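Sosa Bakehouse — Gluten-Free Baking Room, Allergen and Hygiene Inspection
Date: 2025-12-10
Inspector: Vicente Palma
Products in scope: vegan and gluten-free cakes, muffins, baked rings
Result codes: S (satisfactory), C (comment), F (fix before next bake)

1. Ingredient receiving

1.1 Flour sacks sealed, lot numbers legible — S
1.2 Gluten-free flours stored above, never below, wheat products — S
1.3 Supplier statement on file for every starch and gum — C. The Zetby tapioca statement expired in April. Request a current one and hold the open sack until it arrives.
1.4 Plant milks dated on opening — F. Two cartons of oat milk in the reach-in had no date. Both discarded during the visit. Confirm that the replacement is certified gluten-free oat.

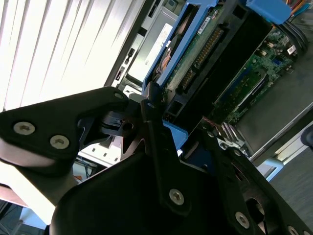 Drive caddy and gripper, open computer tower.

2. Mixing and scaling

2.1 Scales zeroed and checked against test weight — S. The 2,000 g weight read 2,000 on both scales.
2.2 Color-coded scoops kept in their own bins — C. The purple scoop for almond flour was in the rice flour bin. Almond is a declared allergen and rice flour goes into the nut-free muffins. Dump the bin, wash it and refill.
2.3 Mixer bowl, paddle and guard free of residue — F. Dried batter under the lip of the guard on the Boltidis mixer. The guard lifts off with two clips and has to come off at every wash, even between batches of the same recipe. 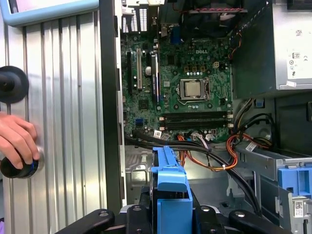
The planetary shaft above the paddle was clean, and the drip ring had been wiped. Recheck the guard at the next visit with a flashlight. A protein swab of the bowl came back clear.

2.4 Mashed fruit held cold until use — S. Banana at 38°F.

3. Baking and cooling

3.1 Oven thermometer agrees with display — C. Display 350°F, probe 346°F. Within tolerance, but log it weekly.
3.2 Center temperature taken on each batch — C. The log shows 209°F for the loaf and 198°F for the rings, with no entry for the muffins. Add a muffin line to the form.
3.3 Ring pans free of scratches and flaking — F. One six-cavity pan has coating lifting at the center posts. Remove from use.

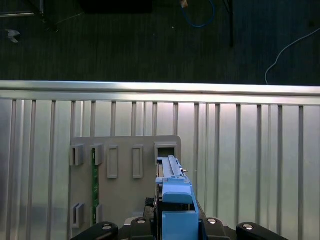
Baltasar Lucero asked that the pan be kept for display trays only, on the grounds that nothing is baked in it. Not accepted — a damaged pan left in the room will go back in the oven sooner or later. Tag it and take it out of the building.

3.4 Cooling racks covered when wheat flour is in use next door — S
3.5 Door between rooms kept shut — C. The closer is slow. Adjust it.

4. Glazing and filling

4.1 Vegan cream cheese filling returned to the cooler within the posted time — S
4.2 Piping bags single-use — S
4.3 Sprinkles and toppings checked against the current label — C. The chocolate curls changed supplier, and the new Provholm carton carries a "may contain milk" statement. The shelf card still calls the product dairy-free. Correct the card today.
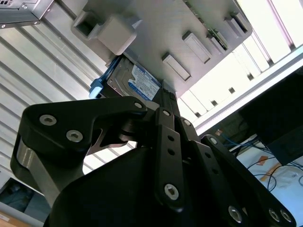
5. Labeling and sign-off

5.1 Allergens in bold on every retail label — S
5.2 Label matches recipe version in use — S
5.3 Items marked F closed before next bake — open: 1.4, 2.3, 3.3
5.4 Copy left with shift lead — S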